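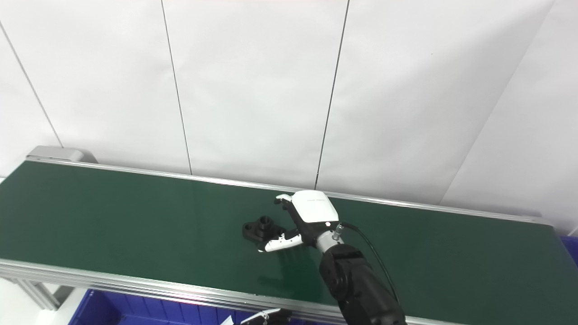

Cleaning and Checking a Flat Belt Conveyor

Category: Workshop How-To > Conveyors

These steps are for a conveyor with a dark green belt and aluminum side rails. Set aside 14 minutes if the belt only has dust on it, longer if there is tape residue.

1. Switch the conveyor off at the controller and pull the plug. Clear any loose parts off the belt.

2. Wipe the belt with a damp cloth and a little dish soap. Work from one end to the other. Don't use acetone or paint thinner, which will dull the surface and can make it crack.

3. Run a dry cloth along both side rails. Grit collects where the rail meets the belt, so fold the cloth and push the edge into the gap. A plastic scraper is fine here. A screwdriver is not.

4. Plug in, run the belt at its slowest speed until a clean section stops on top, then unplug and wipe the part that was underneath.

5. Look at the belt edges. There should be an even gap on each side, 2 mm on ours. If the belt has drifted, loosen the lock nuts at the tail end and turn the adjuster on the tight side a quarter turn. Let it run for a few minutes before adjusting again.

6. Push on each support leg. If one rocks, level the foot and tighten the bolt.

Reda Hajji wrote the first version of these steps. Tanko Ogunleye added the part about the adjuster.

Last updated: August 23, 2020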